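Lundia Flat Sheet, White
Item group: bed linen, flat sheets
Maker: Bindosix, Carkuldale
Stock status: in stock, ships from Carkuldale

General
The Lundia is a plain white flat sheet for single and double beds. It is woven in one piece with no center seam. The sheet is sold singly. Pillowcases and duvet covers in the same cloth are listed under Lundia Sets.

Material
100 percent cotton, plain weave. Weight 132 grams per square meter. The yarn is combed and the cloth is bleached before cutting. No easy-care finish is applied, so some creasing after folding and storage is normal. Creases from the packet relax after the first wash, and the rest can be taken out with a warm iron while the cloth is slightly damp.

Hems
Top hem: two inches, double turned.
Bottom hem: one inch, double turned.
Sides: woven selvage, not hemmed.
Thread: cotton-wrapped polyester, white.
The wide hem goes at the head of the bed. A woven size tab is sewn into the bottom left corner and can be cut off without opening the hem.

Sizes
Single: for mattresses up to 90 cm wide and 200 cm long.
Double: for mattresses up to 140 cm wide and 200 cm long.
Both sizes are cut with enough cloth to tuck under a mattress 13 cm deep on all sides. For deeper mattresses, tuck the foot end fully and let the sides hang, or order the next size up.

Care
Machine wash warm or hot with other whites. Wash once before use. Expect shrinkage of up to four percent in length and two percent in width over the first three washes; cut sizes allow for this. Tumble dry on medium. Do not leave the sheet balled up in the drum after the cycle ends. Chlorine bleach may be used sparingly but will shorten the life of the cloth.

Dark clothing that sheds dye should not be left on the sheet while damp. New dark cottons and wools should be washed separately first. For dye marks, soak in cold water with an oxygen-type stain remover before washing. Do not iron over a mark.

Use as a folding surface
A made bed is a convenient place to lay out laundry. Pull the sheet tight from the foot end before starting, and keep pillows and bulky bedding toward the edges. Knitwear should be laid flat and smoothed by hand from the neckline down. Items with zippers or studs should be lifted clear of the cloth when moved, as dragged metal can pull a thread.
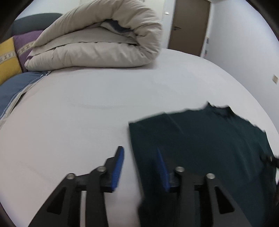
White sheet with a dark green garment laid out; rolled beige comforter at the far end.

Ordering
Sheets are packed folded in a paper band. Cartons hold 13 pieces of one size. Trade buyers taking a full carton should contact Ingvild Lindqvist at the Carkuldale office for carton terms. Questions about cloth and sizing go to Bendik Berge.

Returns
Unwashed sheets in the original band may be returned. Weaving faults are replaced at any time, washed or unwashed. Include the size tab or the packing slip.

Page checked Thu 1 February.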